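About Us

Gataton Strength Room started with one squat rack, a set of mismatched plates and a landlord who was kind enough to let us pay the first few months late. Neema Mfinanga and Jaime Paiva had been training together in Neema's garage for years, and when the garage got too full (there was a tumble dryer in there as well, and two bikes, and Jaime is not a small man) they went looking for somewhere with a proper floor and a door that opened wide enough to get a machine through. They found the old Mudaliar carpet showroom, which had been standing empty since the family moved the business across town. Their name is still on the side of the building, so if you're coming for the first time, look for the big faded letters and you've found us.

We opened in June with 24 members, most of whom already knew each other from the garage, and we are a good deal bigger than that now, but we've tried hard to hold on to how those early evenings felt. People say hello. People ask if you need a spot. Somebody usually has a story going over by the water fountain, and if you're resting between sets you're very welcome to join in.

Albertina Antunes looks after everyone who is new to lifting. She came to it late herself, after her second child, and she remembers very well what it was like to walk into a gym and not know where to put her hands. Your first 2 sessions with her are included when you join, and she'll go at whatever pace suits you. Some folks want to be under a bar in ten minutes and some would like to talk about their knees first – both are fine with Albertina!

Lourenço Fonseca runs the evening groups, which are capped at 8 people so that he can keep an eye on everybody. There's often a waiting list, and we're sorry about that, but we would sooner keep them small.

Then there is the matter of the equipment, which we are a little bit proud of. We buy carefully and we keep things a long time, and that means looking after them. Bars get wiped down after every use, and that goes for the whole length of the bar, from the knurling to the smooth parts to the sleeves. 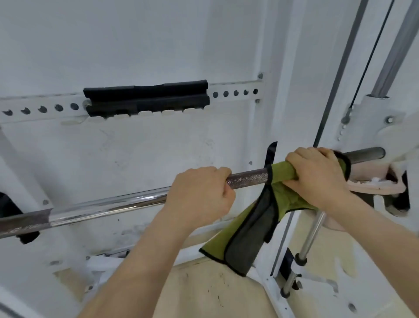

Chalk is welcome here too, as long as it goes home with you or into the vacuum. Bríd Duggan does a deeper clean on Sunday mornings before we open, with a stiff nylon brush for the knurling and a drop of oil for the sleeves, and she has taught most of us to do it properly. If you'd like to learn, come by at seven and she will hand you a brush. There's coffee.

We hold a friendly lifting day once a year, when we add up everybody's best lifts and put the money pledged toward the youth sessions. Last time we raised nearly 1,000 dollars, and Neema's mother made enough rice to feed the whole street.

If you would like to look around, just stop in any evening and ask for Neema or Jaime. You don't need to book, and you don't need to bring anything except clean shoes and a towel.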